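Tralell Fabric Words
Word list and short texts, English with Spanish, Korean, Tagalog and Hindi

What this is

Tralell is a small collection of words and sentences that people use when they talk about cloth, sewing and mending. It started as a glossary for one evening class in Ludby, where the students had five first languages and the teacher had only English. The list grew and we decided to share it as plain files.

Current release: June. The older release had only Spanish and Korean and should not be used any more. Several Korean entries in it were moved down by one row and so they stand next to the wrong English word.

What is inside

The collection has 700 entries. Each entry is one line in the file words.tsv, with these columns in this order:

id, english, spanish, korean, tagalog, hindi, group, note

The columns are separated by a tab. Please do not open the file in a spreadsheet program and save it again without checking, as some programs change the id "1-2" into a date. The encoding is UTF-8. Hindi is in Devanagari and Korean is in Hangul, and no romanised form is given in this release.

There are 36 groups. The biggest are "edges and hems", "stitches by hand", "faults in cloth" and "parts of a shirt". The smallest is "buttonholes", with 10 entries, and we would be glad to receive more.

The folder texts holds short pieces of instruction, for example how to turn a collar or how to darn a sock heel. Every text exists in English, and most of them exist in two or more of the other languages. A text that is missing in one language has no empty file; the file is simply not there.

How the words were collected

Pacita Dizon wrote the first English list from her own class notes. Édgar Mamani made the Spanish column, Bo-ram Nam the Korean one and Yogesh Awasthi the Hindi one. The Tagalog column is also by Pacita. Each column was then read by a second speaker who sews at home, and where the two did not agree both words are kept, with a slash between them. The first word is the one preferred by the person who made the column.

We did not copy from printed dictionaries. When a word was found only in a shop or heard from an older relative, the note column says "spoken".
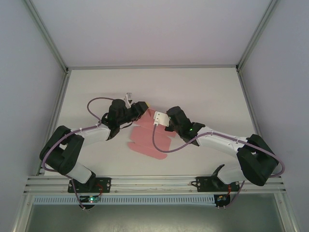 The group "edges and hems" caused the most discussion, and users should read its notes before they trust the translations. English has many words for the border of a piece of cloth, and they are not used in the same way by all sewers. "Scallop" is a good case. For an edge like the one on the flat pink piece, with its row of curves, our English readers all agreed on "scalloped", but in the Spanish column you will find "festoneado" and also "ondeado", and Édgar uses the second only when the curves are shallow. "Pinked" is a separate entry (id 4-17). It means cut in small points with special scissors and says nothing of the colour, although two of our test readers understood it so.

Known problems

The group "faults in cloth" mixes weaving faults with damage from wear. We want to split it, but the ids would change, and some people already use them.

Spanish words are mostly those used in Bolivia. Readers from Spain told us that several of them sound strange. They are not marked yet.

In Hindi many sewers use the English word. Where this is so, the English word is given in Devanagari first and the older word after the slash.

The plural is not given anywhere. For Spanish this is a small trouble, for English it matters with "selvedge" and "bias binding", where learners asked for it.

The text "letting out a waist" has one sentence in Tagalog which does not fit the English. It will be repaired.

What it is good for

We made it for teachers, for people who translate patterns, and for learners who want to buy thread without pointing. It was not checked for trade documents or for washing labels, so please do not use it there.

Checking the files

The script drakis.py reads words.tsv and reports empty cells, double ids and lines with the wrong number of tabs. It changes nothing. Run it with

python drakis.py words.tsv

If it prints only the word "fine", you can send your change.

Corrections

Send one correction per message, with the id, the old word and the new word. Please also write which region you come from, if you wish to tell it. Akash Mishra collects the messages and answers them on Sunday. New words are welcome in all groups, and a short sentence showing the use of the word helps us very much.

Licence

The word list and the texts may be copied, printed and changed, also for paid classes, if the name Tralell stays with them. The script has no conditions.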